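Print this page
E-mail this article

4.2 Stowage of soft goods among rigid household items

The second part of the study concerns the storage of small textiles on shared work surfaces. In the Gromesdale survey, respondents reported that hand towels and washcloths were the items most often moved out of the way when a table had to be cleared, and the items least likely to have a fixed place afterward. Rigid goods such as boxes, plates and lidded containers have a stable footprint. A towel does not. Its outline depends on how it was last put down, and two people clearing the same table will seldom leave it in the same shape.

We compared three ways of preparing a towel for the table: flat folding, rolling without restraint, and rolling with a single elastic band. Flat folding gave the lowest height and the largest footprint. It also invited stacking, and several participants used the folded towel as a base for a plate or a box, which then had to be lifted before the towel could be reached. Rolling without restraint gave a small footprint at first, but the outer layer loosened when the roll was pushed against its neighbors. The banded roll kept its form best under handling. Its drawback is that the band compresses the pile at one point and the cloth bulges to either side, so that the object is wider at the ends than at the waist and does not sit flush against a straight-sided box.

Band position had more effect than we had expected. A band placed at the middle of the roll produces two lobes of similar size. A band placed nearer one end leaves the other end free to open, and participants then tended to pick the towel up by the open end, which undid part of the roll. For the main trials we asked for a band at the middle. Small departures from this were not corrected, as they would not be corrected in a home.

The companion items were chosen from the inventory compiled by Costigan for the Clurnosell apartments. The selection rule was that each layout should include at least one tall item, one low flat item, one round item with a lid, and one item with a handle. Tall narrow boxes were of interest because they are unstable when a soft object is pushed against them. Toy cookware was admitted alongside full-size cookware, given that 2 of the households in the inventory kept toys and kitchen goods on the same surface. Participants were told to treat every item as something that would be needed again the same day.

All trials used a plain white tabletop. An earlier round, held in January, had used a patterned cloth, and we abandoned it after coders disagreed on where the edge of a towel lay. On a white surface a pale pink towel is still easy to separate from its background, although the shadow under a fluffy roll can be mistaken for part of the cloth when light falls from one side. Coders were instructed to mark the textile itself and to ignore shading.

Each layout was given a maximum of 900 seconds for arrangement. Yeom and Costigan coded the resulting positions independently and settled differences by discussion. Three measures were recorded for the towel: distance to the nearest rigid item, angle to the front edge of the table, and whether the end spiral of the roll could be seen from directly above. The last of these was added late. A visible spiral means that the roll has been laid with its end exposed, and in our coding it served as a simple check that the towel had been rolled and not bunched.

Figure 3 gives two views of a banded towel. In the wider view it lies to the right of the tall box, with a low plate toward the front, a lidded container on the left and a small saucepan near the back edge. Layouts of this type were classed as "open," meaning that the towel can be lifted without first moving another item. The class says nothing of how tidy the table looks. Joon-young Yeom has argued in the Futau report that householders judge tidiness mainly by alignment — box edges parallel to the table, handles turned the same way — and a diagonal towel counts against a layout even when it is easy to reach. Our coding keeps the two questions apart, and alignment is taken up in Section 4.3.

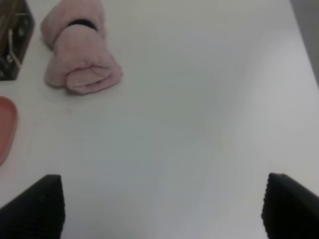
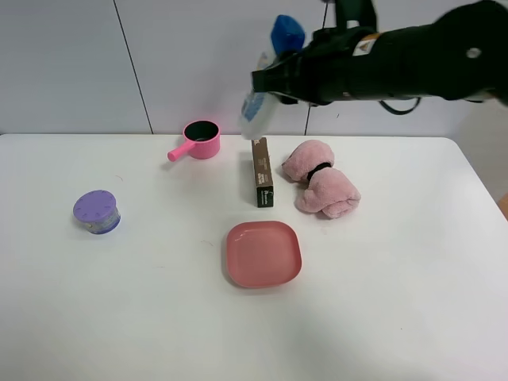
Figure 3. Rolled pink towel with black elastic band on a white tabletop. First panel: steep view from above, spiral visible at the lower end of the roll. Second panel: wider view with rigid items.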